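From: Senyo Darko
To: Plultgate Readers list
Subject: Re: Next book - Vorari or the Namboodiri?

Gopinath Kaimal wrote:

> I'm 60 pages into Vorari and not sure I want to go on. The brother
> is well drawn but he does nothing except write letters. Does it pick
> up? If not I'd sooner we did the Namboodiri stories in March.

It does pick up, but you have a way to go. The brother leaves the island on page 161 and from there I read the rest in two evenings. The letters matter later on. One of them was never posted, and the sister finds it in the lining of a coat. I won't say more than that.

My complaint is with the ending. The last chapter jumps 24 years and we are told in a few lines that the brother forgave everyone. I had spent the whole book waiting to see him do it. The chapter before, with the two of them mending the boat and hardly speaking, would have been a better place to stop.

I'd still put it ahead of the Namboodiri for a group. The stories are good but short, and last time we did a collection each of us had read a different half.

If you do carry on, get the Rulteck paperback. The older printing has very small type and leaves out the author's note about her father, which I'd read after the novel and not before.

Can people reply by Sunday with a choice? I have the following down so far:

1. Vorari - Senyo, and Gopinath if he can be talked round.

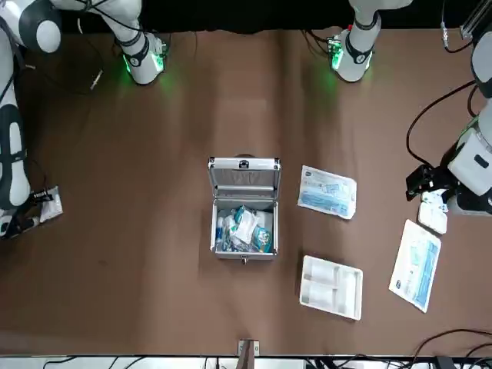

2. The Namboodiri stories - Gopinath, for now.

Senyo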